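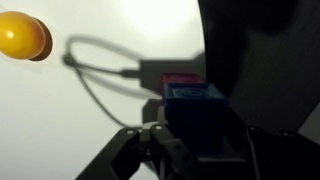

The yellow ball and the navy block with the rings on top

Odd blocks on a round white table, how do you sort them?

Posted by clarkdale_mum, 21/09/2021

Hi all! I've got a round white table that has turned into the permanent home of the block collection, and none of it matches. There's a shiny yellow ball, cubes in a few colours, and one big foam cube with a number on it that takes up more room than everything else put together. My youngest is 3 and wants it all out, all the time.
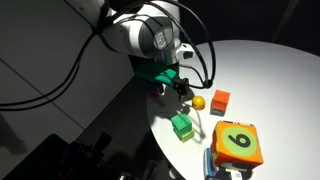

I did buy a Posport tub back in July but the foam one won't fit with the lid on. Do I sort by colour, by size, or give up? I'd also love a way to stop the ball rolling off (it's always under the couch).

The big orange foam cube is wearing its 6, on a pale green circle 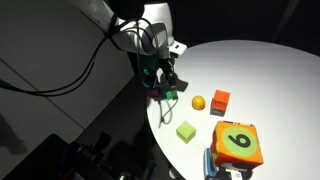

Orange foam cube with the 6 on it, front right

maihi_blockhead

Size, every time! We tried colours and my lot just argued over what counts as green. Big foam stuff goes in an open basket on the floor, little cubes in a shallow tray. For the ball, put a folded tea towel on the table and sit it in the middle. Works at our place, anyway.

Tidewrack

Leave the lid off the tub.

emex_fan4

Second the shallow tray. Mine was an Emex one from the op shop, and it slides under the table when we need to eat.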